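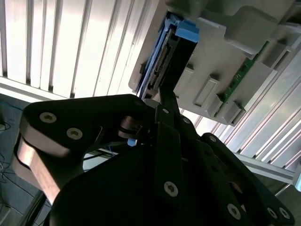

Disco en su soporte azul, con los conectores hacia fuera.

Compré esta torre Dikus de segunda mano, sobre todo por el sistema de soportes azules para los discos. Después de dos meses, estoy bastante contento.

El soporte abraza el disco y tiene una pestaña para sujetarlo - el color ayuda mucho a encontrarla. El mío hace un poco de ruido al entrar, pero no me molesta.

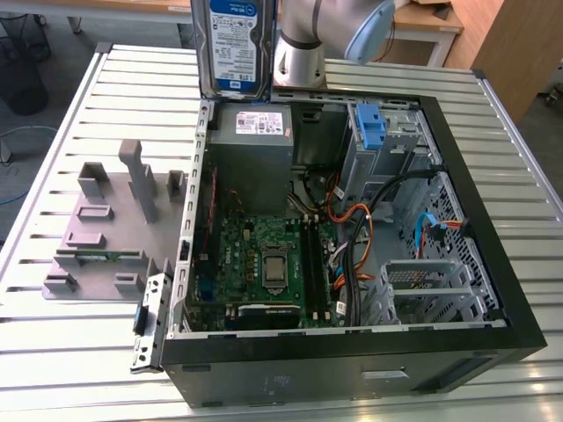

La torre abierta y tumbada, y el disco WD de 1TB.

Con la tapa quitada se llega bien a la placa y a la memoria. Los cables me gustan menos: pasan por el centro y hay que apartarlos con paciencia.

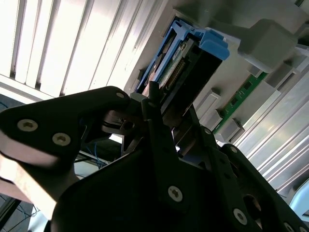 Precio y opinión final

Pagué 290 pesos por cada soporte de repuesto en Skekine. Me parece caro para un plástico, pero lo compraría otra vez.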